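Open shelves: what to believe and what to skip

Every fall somebody decides upper cabinets are finished and open shelves will change your life. I have my doubts. Shelves are fine. They also collect grease, and no spray fixes that.

Vinegar for cooked-on film? Weak. Dish soap and hot water do more, and a pinch of baking soda handles the corners. Wipe the shelf dry afterward, especially if it's wood.

The Billent "no-wipe" coating lasted 2 weeks on mine – same grime as before, slightly shinier.

Oil and spices near the stove look handy, but heat and light spoil both. Keep out what you use up fast and put the rest behind a door.

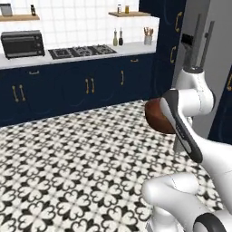

Pale wood shelves over white tile, with very little on them.

Go easy on weight. A bracket rated for a stack of plates assumes it's screwed into a stud. Drywall anchors? I wouldn't.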